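Budgeting for the Whole Working Life of a Machine

Gitau Mwaipopo, Equipment Planning, Astness

Each August the departments at Astness submit their equipment requests for the coming year, and each August the requests for automation arrive in the same form. A machine is named, a price is attached, and a line at the foot of the page allows a small sum for "other costs". It is my view that this form should be withdrawn.

The purchase price of a robot arm is the easiest figure to obtain and the least useful in planning. Our Hunum trial was approved on the price of two arms. The approval said nothing of the hours staff would spend handling objects by hand so that the arms had something to learn from, or of the storage, the spare straps and cables, and the bench space those hours would take up. All of these were paid for in the end, out of budgets intended for other things.
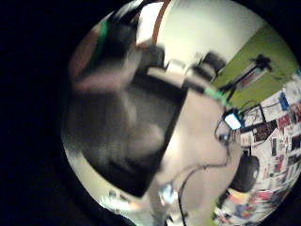

A department which shares its rooms must also plan for the loss of them. At Kiltthorpe, 497 hours of room use were charged to the trial after the event, and two teaching groups had to be moved at short notice. A fair request would have shown that sum at the outset and allowed the finance office to weigh it against the benefit claimed.

I would therefore ask that every request cover a period of four years and state the staff time required in each of them. Maintenance should be quoted by the supplier in writing before approval. The Petchrat proposal, now before us, gives maintenance for the first six months only, and I do not believe it should go forward until the remainder has been supplied.

Some colleagues object that fuller requests will discourage departments from applying at all. There may be fewer applications. A department that cannot yet say who will operate a machine, or where, would be better served by hiring one for a term and applying again the following year with its own records in hand. The hire budget was underspent last year and could bear the cost without any transfer from capital funds.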